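January, folding set, notebook page carried over from the bad day

Started 3:15. Going through the Mistbridge clothing episodes before they get folded into the training mix. Landry wants the lot in by the end of the month. I said I'd look first and sign off after, and I'm writing down what I find so we don't argue from memory again.

The claim on the planning sheet is that 4000 episodes of two-handed clothes handling will be enough to get the policy sorting and folding on a bed it hasn't met before. I don't know where that number came from. I asked and got sent a link to the same sheet.

What I've been checking by hand, one episode at a time: does the grasp start where a person would want it to start, do both hands have something to do, and is the garment in view from the wrist when the fingers close. The third one is where I'm losing patience. A lot of episodes have the garment right up against the lens for most of the lift, so all the model gets is a wall of denim.

Jeans laid out on the bed, not yet held, the right-hand unit in close and the other device held up on the left: 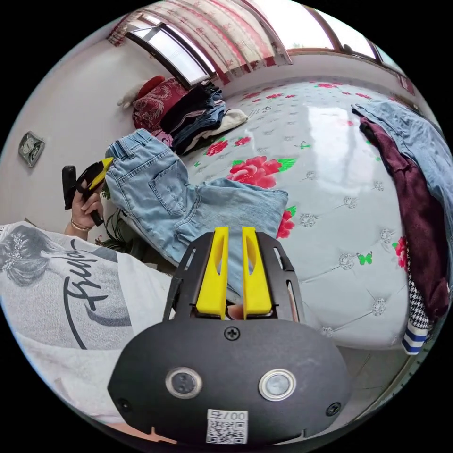 Vernon Kowalchuk wrote next to this one that I was judging the data like a person and the network doesn't care whether a view is pretty, and that if I threw out every episode with a blocked view I'd be left with the easy ones and a policy that panics the first time it picks up a coat. He'd keep all of it and let the held-out beds decide.

Fair on the coat. I still don't buy "keep all of it." The held-out beds are beds in the same sort of room with the same sort of quilted cover, so they'll decide whatever we want them to. Flowers all over the cover, strong daylight from a window. If the policy learns that trousers are the thing that isn't a peony, the eval will say it works.

Wrote back suggesting we pull a plain-sheet subset from Wernano and test on that. No answer yet.

Other notes from this pass:

Two-handed is generous. In up to 15 episodes of the batch I opened, the second hand just hovers. It's tagged bimanual because both streams are present, and the tag script doesn't look at motion at all. Needs a threshold on travel for each hand. I can write that, it's an afternoon.

Piles are better than flat garments. When there's a heap to pull from, the operator has to choose, and there's some variety in the approach angle. Flat jeans on a cover all get approached the same way — straight in and close.

Held-up grasps are the ones I'd want more of. Garment pinched and hanging, fingers clearly on either side, something else going on behind:

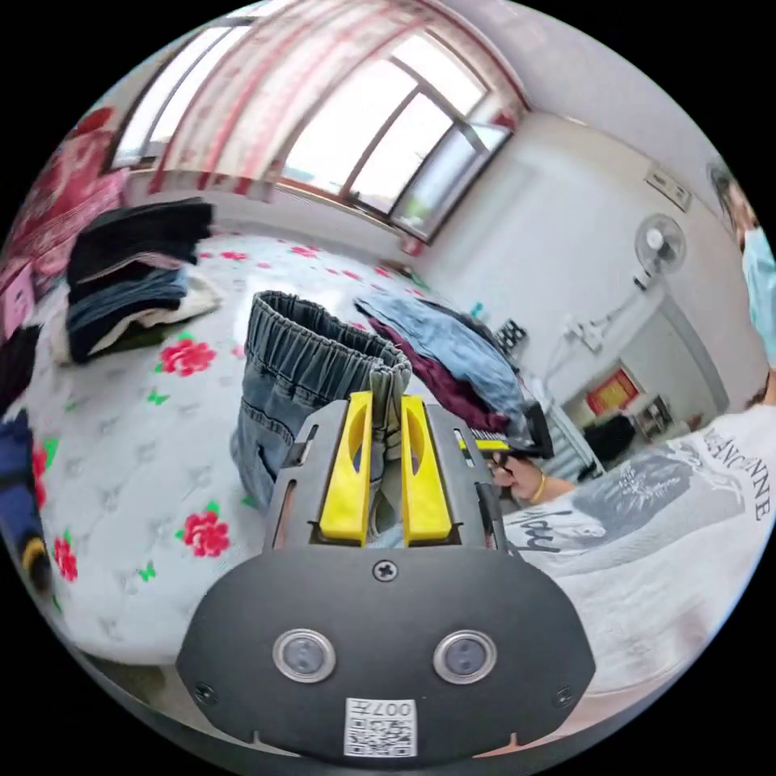
Labels and tags

The language labels are worse than the video. Seven distinct phrasings for what is plainly one action, and then one phrasing ("tidy clothes") stretched over everything from grasping a waistband to squaring off a stack. I'd take boring labels that mean one thing. Brudotthorpe did the annotation pass and I don't think they were given a guide, so I'm not blaming them, but someone has to redo it and it shouldn't be after training.

Proposed set, short: grasp, lift, lay flat, fold, stack, release. Color and garment type go in separate fields. "Jeans" and "denim pants" get merged. Jackets stay apart from sweaters even when one is lying on top of the other, and if the annotator can't tell what's in the pile they write "pile" and move on.

Left/right: check that the device name and the stream name agree before anything else. Swapped sides got us last time and cost 3 days of training on mirrored nonsense, which still scored fine on the loss curve. I bring this up every time someone shows me a loss curve.

To do
travel threshold script (me)
label guide, one page, send to Brudotthorpe
ask Landry again where 4000 comes from
plain-sheet subset, chase Wernano
split by room before anyone trains, and not by episode

Not signing off yet. If the plain-sheet numbers hold up I'll eat the paragraph about peonies.

Stopped 6:40, disk nearly full on the review machine again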